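Busbridge Self Storage Opens Second Building

23/05/2019

Good news for anyone in Busbridge with a garage they can't park in! De Bruijn Storage opened its second building on Ornlow Road this week, and it adds 1098 units to a town that has had a waiting list for most of the spring.

The new place sits right behind the old one, so customers who already know the gate and the keypad won't have to learn anything new. Units start at closet size and go up to the big drive-up spaces along the back wall, the ones that will take the contents of a whole house (or a boat, if you fold the mast down).
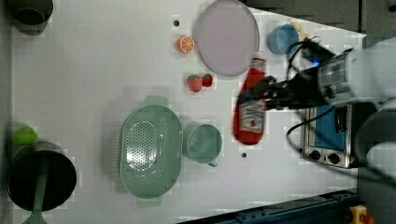
Every floor is climate controlled, and there are two freight elevators wide enough for a sofa. The carts are free to use and live just inside the loading door. Gate hours are longer too, from five in the morning until eleven at night, and the lights in the hallways come on by themselves as you walk. Anyone who has hunted for a padlock in the old building after dark will love that part.

Site manager Femke Leemans said more than 900 people had put their names down before the doors opened, and that those on the list will get first pick through the end of May. 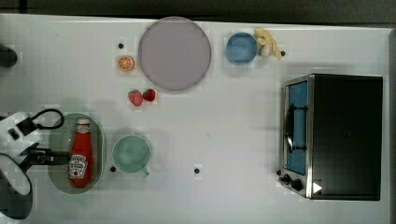 Femke Declercq was thrilled to get the call. "I've been driving my mother's furniture back and forth between two cousins since last fall," she said. "Now I've got one key and one bill, and it's a five-minute drive!"

Students heading home for the summer can rent by the month with no deposit, and they can share a unit as long as everybody signs the lease. The front office sells boxes, tape and mattress covers, and it will take packages for business customers during the day.

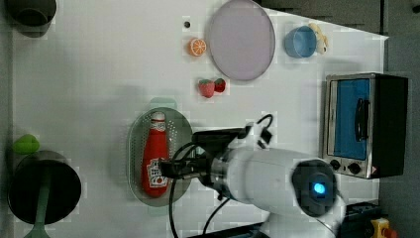
Parking has grown as well, with 18 new spaces next to the loading door and a turning circle that a rental truck can get around in one go. The entrance for trucks is on the Vatum Street side. Cars can use either gate. The office is open until six, and tours of the new building run all week with no appointment needed.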